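The Case for a Smaller Counter

Offices that provide coffee to visitors tend to add supplies without removing any. At Adamczyk, a review in April listed 61 separate items kept at one refreshment counter, among them cups, bags, carriers and pens. Staff were spending 23 minutes a day putting them in order.

The firm should keep fewer things and give each a fixed place. Cups belong at the back, stacked. Lids belong with the bottles they fit – a stray lid is soon a lost one. Paper bags may stay, provided they are used to carry something. A counter that serves 400 visitors a month does not need to be a store room. 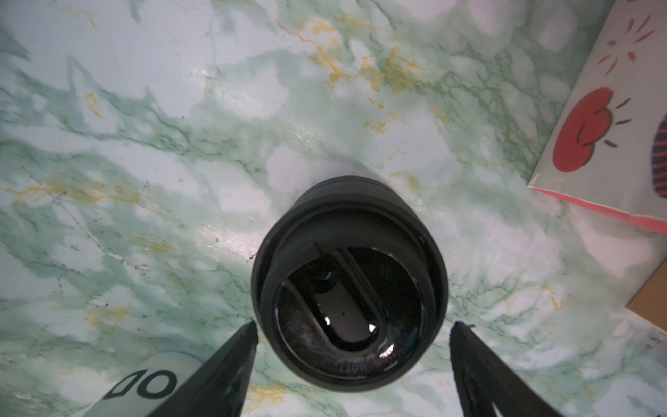
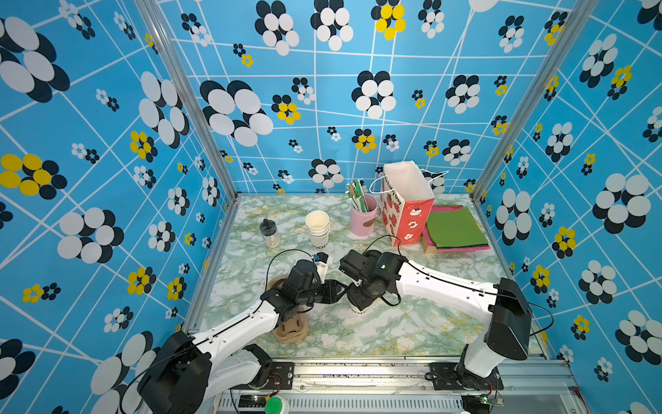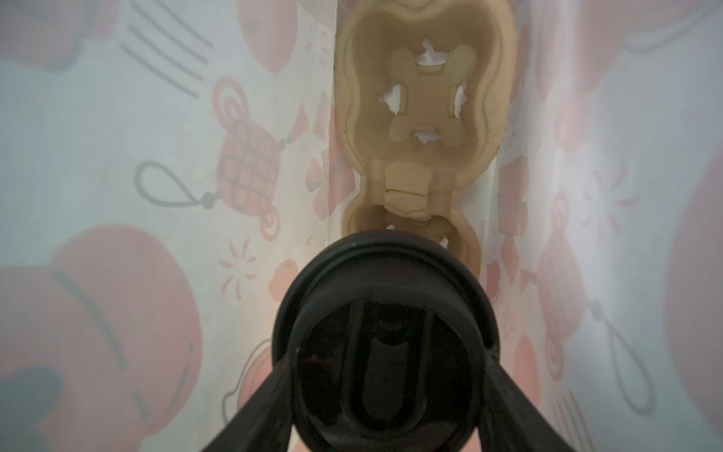
Second picture: paper cups, a pen holder and a gift bag near the back of the tabletop.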